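The red blanket comes back out

Every March I pull the winter bedding down from the top of the wardrobe, and every March I'm surprised by how much I've missed the red blanket. 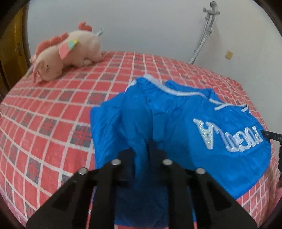
It's the one with the white grid all over it, and the darker checked squares dotted through, and it has been on one bed or another in our family for 15 years. Mum bought it in Basville on a day when we'd only gone in for lightbulbs (she still maintains it was on special). The colour has held up beautifully, considering how many times it's been through the wash!

I do all my folding on it now. The couch is too low and the kitchen table always has somebody's lunch on it, so the clean clothes get carried in and tipped out on the bed, and I work my way through with the radio going. Sporty things I leave till last, as that slippery fabric slides out of any pile I put it in. My friend Chiharu rolls hers up like little sausages and stands them in the drawer, and I've been meaning to try it properly.

The sleepy pink plush toy stays on the bed while all this goes on, up near the wall. I did once try moving it to the shelf with the other soft toys and there was such an outcry at bedtime that I haven't tried again.

Next up is the linen cupboard, where I'm fairly sure there are 6 pillowcases that don't match anything we own.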